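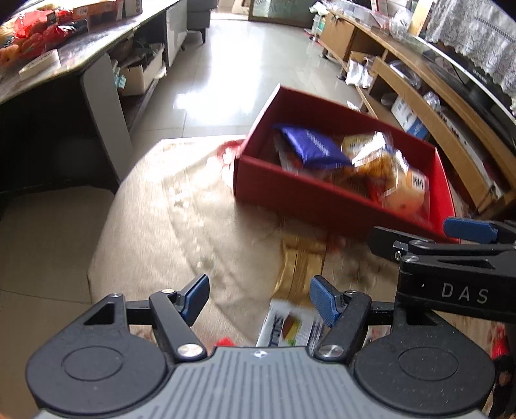 Início | Discos | Reedições | Toca-discos | Contato

Flirkine – "Tesari" (LP duplo, reedição)

Última atualização: janeiro

Que alegria poder colocar este na loja! "Tesari" é o terceiro disco da Flirkine, gravado quase todo ao vivo no estúdio Clunby, com Sarahí Villaseñor na voz e no órgão, Gumaro Cortés no baixo e Cirilo Carrillo numa bateria que parece estar dentro da sala da gente. A primeira prensagem teve 3.107 cópias e sumiu depressa (quem tem não vende, e eu entendo). Agora ele volta em dois discos, com 17 faixas, e o lado D inteiro é de material que só existia em fita.

O som ganhou muito. Nicanor Beltrán refez o corte a partir das fitas originais e deixou os graves respirarem – em "Ogilvie", a faixa de 7 minutos que fecha o lado B, dá para ouvir o baixo raspando antes de o órgão entrar. Ouvi três vezes seguidas na noite em que chegou e ainda achei coisa nova na terceira.

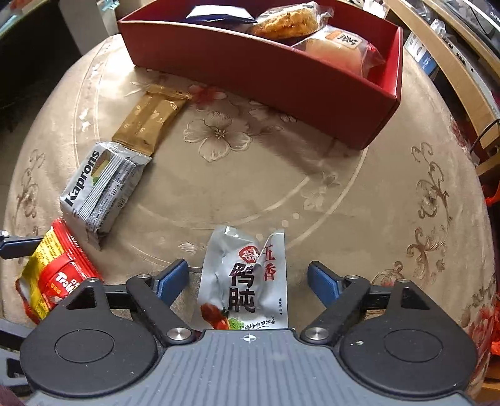 O lado C é para ouvir sem pressa, com gente em casa e volume decente. São quatro faixas compridas, emendadas uma na outra, e a melhor delas, "Quarto de Hóspedes", demora uma eternidade para mostrar o refrão. Uma caixa vermelha com um pão doce dourado e um pãozinho claro, cada um na sua embalagem transparente, em cima de uma toalha florida: é esse o clima que eu imagino para o disco, fim de tarde e ninguém querendo levantar para virar o lado. Depois vem o D, mais cru, com Sarahí contando o tempo em voz baixa antes de cada música.

Formato: 2 LPs de 12 polegadas, 33 rotações
Capa: dupla, com as letras impressas na parte interna
Encarte: texto de Getsemaní Ayala sobre as sessões
Vinil: preto
Disponibilidade: uns 100 exemplares nesta remessa

Os discos seguem fora da capa, em envelope antiestático, para não rasgar a lombada no transporte. Quem preferir tudo lacrado é só avisar no campo de observações do pedido.

Imprimir esta página | Enviar por e-mail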